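Why Metal Feels Colder Than Wood

Leave a metal spoon and a wooden spoon in the same room overnight. In the morning both have the same temperature as the room. Touch them, and the metal one feels colder. The difference is in how fast each spoon takes heat from your finger.

Heat moves from warm things to cooler things. A material that passes heat along quickly is called a conductor. A material that passes it along slowly is called an insulator.

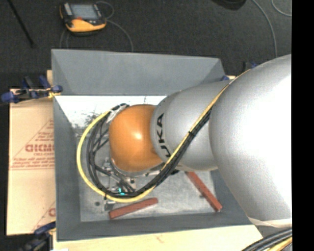

Most metals are good conductors. The heat from your skin spreads into the metal, and the skin cools. Wood, wool and most plastics are insulators, so the skin stays warmer. Color does not tell you which is which. Paint can be orange, like the round joint over the gray bin, or silver, and it says little about the material under it.

Try it: put an ice cube on a metal tray and another on a wooden board. The one on metal melts first. Heat from the tray reaches the ice faster.

Words to know: conductor, insulator, temperature.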